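4.2 Small containers and flat stock

The category that gave us most trouble was the one we had expected to finish before lunch. Furniture is large, stays where it is put and has a name. The small open container has none of these qualities. Of the 1293 objects logged across the craft rooms at Brinthorpe and Dimholm, those our coders filed under "small vessels, in use" produced the longest arguments and the shortest entries, several of which read, in full, "tin".

Our coding scheme, adapted from the one Kettler drew up for kitchen drawers, asks three things of every vessel: what it is made of, what is in it, and what it stands next to. The first is easy. The second is easy until the vessel contains a red, grainy substance that glitters, at which point Albers wrote "pigment", Sönmez wrote "craft material (sparkling)" and Haberkorn wrote "red". We kept Haberkorn's entry. It is the only one of the three that a reader could not dispute, and it saved us inventing a subcategory for sparkle, on which the literature is thin.

The third question turned out to matter most. Vessels in these rooms rarely stand alone. They gather, rim to rim, on whatever surface will forgive a spill, and a surface of that kind is seldom far from the flat stock: the sheets, boards and panels which every craft room acquires in quantity and which no craft room has ever been seen to use up. Figure 3 shows both conditions.

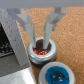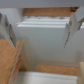

Figure 3. Small vessels on cork (first picture); flat stock, white and tan (second picture).

We distinguish between stock that is stored and stock that has merely come to rest. Stored stock has an edge aligned with something, usually a shelf. Stock at rest has an edge aligned with nothing, and tends to acquire further stock on top of it. The Chiriac index of horizontal accumulation was designed for office paper and assumes that piles are eventually read or thrown away. Neither happens to cork. We therefore dropped the index's decay term, after which it fitted our rooms rather better, and its name rather less.

Colour was recorded but proved a weak guide. Keepers of both rooms told us that the white boards were "for good" and the brown ones "for underneath". When we asked to see an example of good, we were shown more white boards. Kuhlmann, who conducted the interviews, notes that the phrase was used with complete confidence by people who then disagreed over which pile it meant. We have left the distinction in the coding sheet as a matter of respect, and taken it out of the analysis.

A word on fullness. Vessels were scored on a four-step scale (empty, low, below the rim, at the rim), the last step being reserved for containers that could not be moved without consequences. "Below the rim" was by far the most common score at both sites. One keeper at Dimholm put this down to good sense. Another put it down to August, when the children come in and the level of everything drops. We had no means of testing either view, having made our visits outside that month, and we report both.

Lids were to have been coded as a fourth question. The protocol, which Privent printed for us in a run of 500 sheets, has a column for them. The column is wide and handsomely ruled. After the first 30 vessels the coders stopped filling it in, on the grounds that a lid found elsewhere in the room could not safely be matched to anything, and we have treated the lids as a separate population. They are discussed in section 4.4, together with the odd gloves.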